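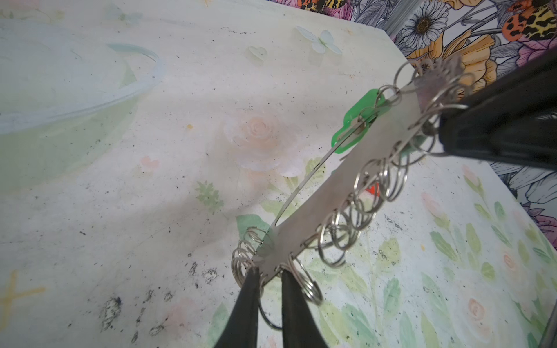
Gallery / Teleoperation

Key rings by remote control

Split rings are an awkward thing to give a robot. They roll, they catch on each other, and the part you want to hold is about as thick as a fingernail. That made them a good choice for our task set at Promosholm, where two arms are driven by hand through a pair of leader arms and everything is recorded for later training.

The pictures on this page come from the key ring work. Posted 2023-06-12 by Remo Pfister.

The task list has one line for this: pick up, present, pass over. The operator decides which ring to go for and which arm goes first. We do not script the order. Early on we did, and the recordings all looked alike, so in January we dropped the script and let people work the way they would with their own hands.

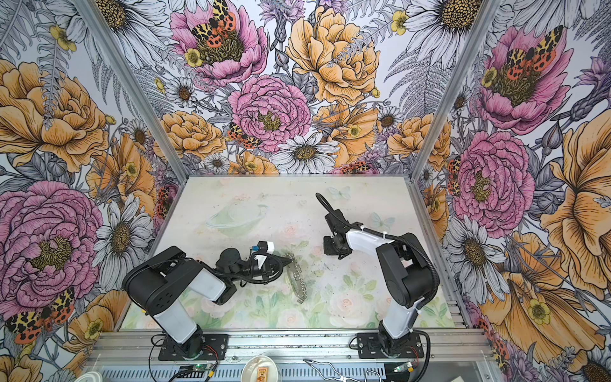

Both arms are driven at the same time by one person. New operators tend to park one arm and do everything with the other, and it takes a while before the second arm starts to help. We ask for 2 practice runs before anything is saved. After that the recorder is on, and a run that goes badly is kept too, with a note saying so.

The wallpaper gets more questions than the arms do. We change the walls and the table print between sets so that a trained policy does not come to depend on one plain background. The flower set came from Konen and is the busiest one we have. Thin shiny things are hard enough to find on it by eye, and the operators mostly steer by looking straight at the table – the camera views are for the recording.
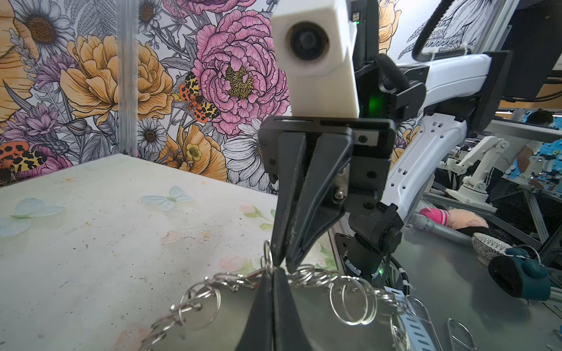

Fingers down in the rings, with a second station in the background.

The key ring set stands at 2524 saved runs. All task sets together come to 3453, so the rings are well over half of what we have. A full session is long, and we swap operators when the motions start to get hasty. You can see it in the joint data before the operator will admit to it.

Grip force is not sent back to the leader arms on this setup. The operator has to judge the squeeze by eye, and with a ring held on edge a little too much will tip it over. Kiani, the sister project, is trying out leader arms with feedback. We will run the same task on those and put up a second gallery if there is anything worth showing.
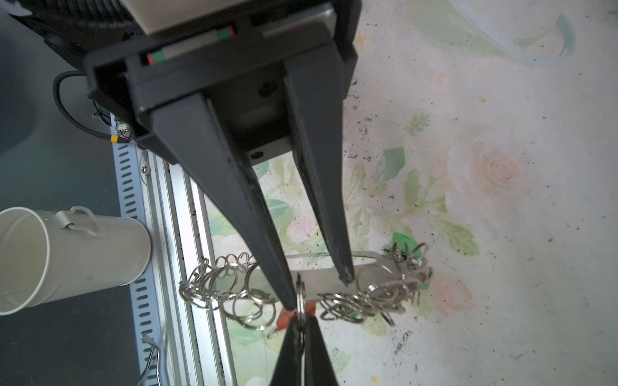

Handing a ring from one gripper to the other is the part that takes the most practice. Both sets of fingers have to arrive at nearly the same point without bumping, and the giving side must stay closed until the taking side has hold. Most people open too soon. The advice we give is to stop, count to two, and then let go.

Next on the list is a shorter set with some 500 runs, same arms, different table print. The labels are done in Korkomico, and the notes on each run stay attached to the recording. If you would like to try the leader arms yourself, write to Remo Pfister – no experience needed, and the practice runs are not saved.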